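Last updated: October

4. Why Dark Laundry Stays on the Bed

4.1 The problem of the second pile

Our diary data agree with what most adults already suspect about themselves. Clothes get washed on time. Clothes get dried on time. Then they are carried to a bed, and there the system breaks down. We call this stage the second pile, to tell it apart from the first pile, the unwashed one, on which there is a large and rather stern literature.

The diaries came from 188 households, who between them sent us 3000 entries. Each entry gave the time a load was set down, the time it was put away, and a free-text box marked "anything else." The box was meant for technical notes. It was mostly used for grievances against other members of the household, and these have been coded separately by a very patient colleague, Carter Bergeron, who has asked not to be given any more of them.

The Mekonnen model of household delay predicts that a load is put away when the bother of looking at it outgrows the bother of folding it. This works nicely for white sheets and for anything with sequins. It does badly for black clothes, which our households left on the bed longer than any other kind of load. Black fabric is hard to sort by eye, especially after dark. A sock looks like part of a sweater, and a sweater looks like a shadow. Several diarists wrote that they had put off folding until morning "to see what I've got," and one had been putting it off on these grounds for most of a month.
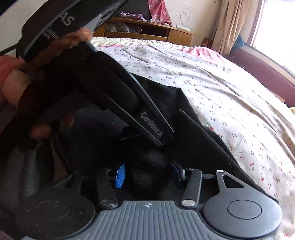 Figure 3. Black fabric heaped on a bed.

The obvious objection is that people sleep in beds, so the pile must move by night. It does move. It moves to a chair, and at breakfast it moves back. Under the Mekonnen rules each of these trips counts as handling, and handling counts as progress, so on paper a load can be nearly finished without a single shirt being folded. We have dropped this rule. The Bindetti correction, which treats the chair as part of the bed, gave results that looked far more like the homes we know, including our own.

4.2 Attempts to shorten the delay

We tried 2 remedies. The first was the Posari card, a printed reminder placed on the pillow. Diarists reported reading it, agreeing with it, and moving it to the chair along with the clothes. The second was the Tradus split, in which dark loads are halved before washing so that each pile is small enough to seem harmless. Each pile did seem harmless, and was left alone accordingly.

Folding did speed up sharply when guests were expected, though "folding" here includes closing the bedroom door, a practice our entry form had failed to foresee. We return to doors in Section 5. Closets, which we had planned to cover as well, came up so rarely in the diaries that we have moved them to an appendix.

14 shares | 6 comments

Related items
The Chair as Storage: A Review
Lone Socks and the Limits of Household Memory
Who Empties the Dryer? Notes on a Shared Kitchen
Fitted Sheets: A Failed Replication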